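Chapter 4
Everyday Materials and the Work They Do

Clear a space on the nearest table and look at what's left on it! A soup can, a plastic bag, a remote control: each one is a small lesson in choosing the right material. By the end of this chapter you'll be able to sort 30 common objects by what they're made of, and you may never look at a lunch table the same way again.

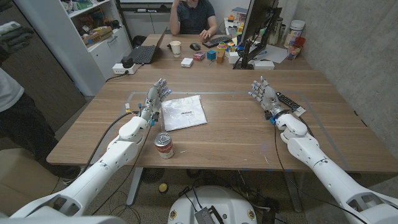 Figure 4.1 A Campbell's soup can and a folded plastic bag on a wooden table.

Materials fill the room around us, too. Concrete can carry a heavy load overhead, while panels full of tiny holes help soften the echo of voices (clap your hands in a bare hallway and you'll hear why that matters).
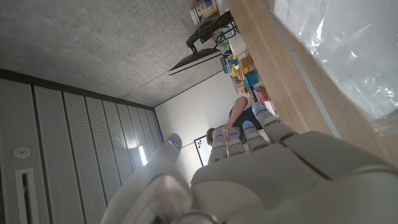
Figure 4.2 Concrete ceiling and perforated acoustic wall panels.

We begin with metals in Section 4.1.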